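Plino issues safety notice and control update after unintended grip release in kitchen cleaning arms

BRIRKONBRIDGE, May 8, 2022. Plino has issued a safety notice to all operators of its wrist-mounted cleaning gripper following a fault in which the gripper opened while the arm was still moving. The company has withdrawn control software release 11 and is supplying a replacement release at no charge. Operators should suspend unattended scrubbing cycles until the replacement has been installed and the check set out in this notice has been completed.

The fault was reported by the Clusotville test kitchen during a bench cleaning cycle. The arm was travelling between two work positions when the fingertips separated and a scrubbing pad was released. The pad travelled a short distance and came to rest on the floor inside the guarded area. There were no injuries and no equipment was damaged. The cell was isolated by the operator on duty and the controller log was preserved.

An internal investigation led by Kumaresan Rodrigues, head of product safety, reviewed 232 recorded cycles from the Clusotville cell. Grip force fell below the holding threshold in 13 of them. In most of these the pad stayed in the fingertips, and the arm completed its path without raising an alarm. The absence of an alarm is being treated as a separate defect and carries the same priority as the release itself.

Cause of the fault

The gripper estimates holding force from motor current. When it closes on a compressible article, such as a fabric-edged scrubbing pad, the current rises quickly on first contact and then drops as the material settles. Release 11 took its reference reading during the initial rise. As the material relaxed, the controller compared the lower reading with that reference and concluded that the fingertips had met an obstruction. It then started the obstruction routine, which opens the jaws by a small amount and closes them again.

The obstruction routine is intended to run only when the arm is stationary. In release 11, the motion interlock was evaluated once, at the start of the gripping command, and was not evaluated again. If the material settled slowly, the routine could begin after the arm had left the pick-up position.

Rigid articles do not show the same drop in current. Acceptance testing for release 11 was carried out largely with rigid test pieces, and the fault was not detected. Plino accepts that the test set did not represent the articles the gripper handles in service.

"The interlock should have been evaluated continuously. That requirement was in the specification and it was not carried through to the release," said Mr. Rodrigues. "We have corrected the code and we have corrected the review step that let it pass."

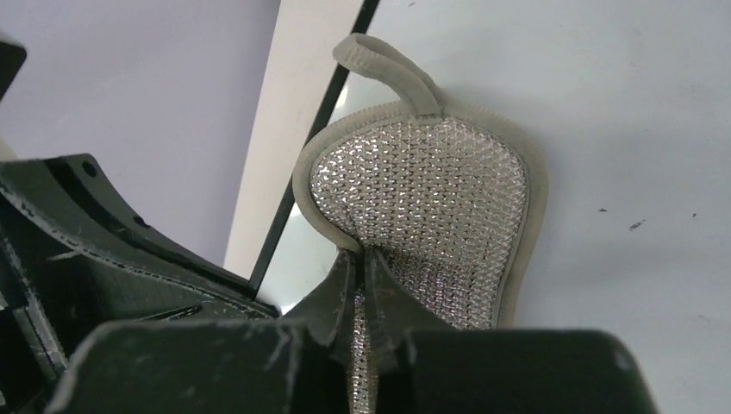 Can the gripper still be used for scrubbing before the new release is installed?

Only under direct supervision, at reduced speed, and with the guard closed. An operator must be within reach of the emergency stop for the whole cycle, and the obstruction routine must be disabled from the service menu. Sites that cannot meet all of these conditions should take the gripper out of service.

Corrective action

Release 12 makes three changes. The force reference is now taken after a settling period, which is adjustable by article type. The motion interlock is evaluated throughout the cycle, and any command to open the jaws while the arm is in motion is rejected and logged. Loss of holding force now produces a protective stop and an audible alarm, and the cell cannot be restarted remotely after a stop of this kind.

The release was prepared at the company's Grīnberga engineering office under Tapio Heiskanen, principal controls engineer. It was tested with pads, folded cloths and sponges of differing thickness, both dry and saturated. The arm was stopped abruptly at several points on each path to reproduce the conditions recorded at Clusotville. No release of an article was recorded during this programme.

"Soft articles are harder to hold predictably than hard ones, and the clamped section is often the narrowest part," said Mr. Heiskanen. "The settling period adds a short delay to each pick. We consider that acceptable."

Cycle times will increase slightly after the update. Operators who have synchronized the arm with a conveyor or a dishwashing line should review their timing before returning to automatic operation.

Check required after installation

Installation must be followed by a static hold check. With the guard closed and the arm at the service position, the operator commands the gripper to close on the article normally used at that site and leaves it closed for 33 seconds. The force reading on the service screen should settle and then remain level. A reading that continues to fall, or that shows repeated steps, is a failed check. The gripper must then be tagged out and the log sent to Plino.

Fingertips should be inspected at the same time. Wear on the contact faces did not cause the Clusotville fault, but it reduces the margin available when force drops. Fingertips with cracked, rounded or contaminated contact faces should be replaced. Scuffing on the outer housing is cosmetic and does not require action unless a crack is present or a fastener is loose.

Operators should also confirm that the article is inserted to the full depth of the fingertips and that hanging loops, labels and loose threads are clear of the moving joints.

Affected units

The notice applies to every wrist-mounted cleaning gripper running release 11, regardless of date of manufacture. Units running earlier releases use a different force calculation and do not contain the fault. They should nevertheless be updated, as they do not raise an alarm on loss of holding force. The release number is displayed on the controller start-up screen. It is not marked on the gripper.

Sowmya Nambiar, director of field service, said technicians would attend sites where the controller is not connected to a network. "Operators with a network connection can install the release themselves. The hold check is still mandatory, and we will ask for the signed record," she said.

Service bulletins have been sent to the registered contact for each site. Units that have changed hands may not be registered to their present operator, and Plino asks anyone who has bought a used gripper to contact the service desk with the serial number.

Further reporting

The investigation report will be made available to registered operators in August. It will include the force traces from the affected cycles, the revised acceptance test procedure and the findings of an external review of the company's software release process. Siriporn Suksawat, who is conducting the external review, has been given access to the source code and to all test records for release 11.

Media inquiries: Fikri Khoo, communications, Plino, Brirkonbridge.

Technical inquiries: Plino service desk, quoting the controller serial number and release number.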